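Gromia bear, the one in the stripy jumper. Had ours since March, meant to write this up ages ago. Typing fast, kettle's on.

Bought from Kristiansen in town, 67 left on the shelf tag (pence, not bears, it was 13 quid 67). Came in a paper bag, no box. Fine by me.

**First impressions**

Soft. Very soft. Light tan fur, fluffy, gets into everything. Small dark eyes, glassy looking, and I've tugged them hard enough to be rude and they stay put. We keep it near the food table becuase that's where the pretend cooking happens, steel bowl of yellow grain and so on. Fur plus grain is a daft mix. Paws go in the bowl every time. Grain brushes off the jumper easily enough, out of the fur takes longer. Old nit comb does it.

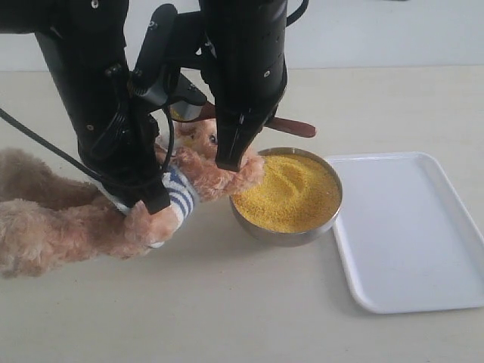

Gayan Mondal wrote in to say the same bear went through his machine at 30 without a bother, inside a pillowcase, but that the fur dried in clumps and wanted a good going over with a pet brush. Haven't dared yet. Sponge and a bit of washing-up liquid so far. Will try the pillowcase.

**The jumper**

Best bit by miles. Proper knit, wide blue and white stripes, sleeves striped as well. Denimy sort of blue. Feels like someone thought about it. No pulls in the knit yet on ours and it has been dragged about by one arm for months.

The collar I'm less keen on. White frilly thing round the neck, thin as anything, you can see the fur through it in places. Frays. Loose threads and loops at one end and I've snipped it twice. If yours is going to a baby I'd take the whole thing off, small scissors, two minutes. Looks better without, if you ask me. Igor Charvát's shop in Jalstead apparently sells it with no collar but I've not been over to check.

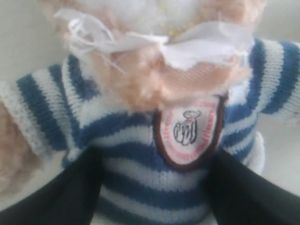 *Stripes good, collar scruffy.*

**Stuffing and shape**

Squashy. Thick legs, chunky, nice to get hold of. Doesn't sit up well on ours, flops over unless you lean it on something. Fur goes tufty and uneven with handling, more curl than fluff now. A brush helps for a day. We had a Wirex rabbit before this and the stuffing went lumpy by the summer, no sign of that here. Seams all fine, checked under the arms where they usualy go first.
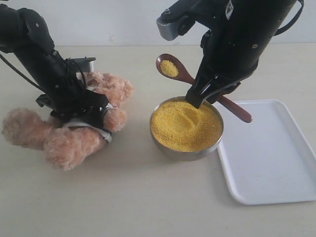 ## Worth it?

Yes, for the money. Four out of five, one off for the collar. Would buy again, would buy a spare jumper if they did them. They don't, I asked. Not one for people who hate hoovering.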